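Care & Finishing > Wood Boards
3 min read

Section 3 - Oiling a maple board (Zunel kit)

Before you start: board has to be clean and bone dry. Washed it today? Stop, leave it overnight standing on edge.

1. Sand with the grain. Medium pad first, then the fine one. Go light over the glue seams, easy to dig a groove there.
2. Wipe off the dust with the gray cloth. Not a paper towel, it sheds.
3. Damp cloth over the whole face to raise the grain. Let dry, quick pass with the fine pad again.
4. Shake the oil bottle. Warm room, 70 F or so is fine - cold oil goes on sticky.
5. Pour a small puddle in the middle, spread with the pad. Do the end grain too, it drinks more then you expect. 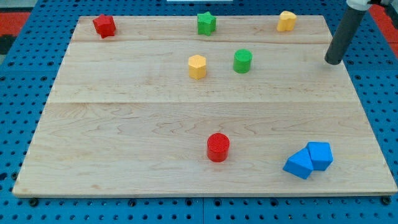

6. Wait 10 minutes. Dull patches = thirsty spots, add a bit more there.
7. Wipe off ALL the extra. If it feels tacky tomorrow you left too much on.
8. Repeat for 3 coats, overnight between each. Old Ivarico boards with the factory wax need the wax scrubbed off first, see section 2.

NOTE: Lulteck oil and the Zunel oil can be mixed. Do not mix either one with varnish.

CAUTION: oily rags can catch fire by themselves. Lay flat outside to dry or soak in water, lid on. Never ball them up in the trash.

After that, re-oil when water stops beading. Once in January when the heat's been running is usualy a good idea. Refill bottle is part no. 178, pads are sold seperately.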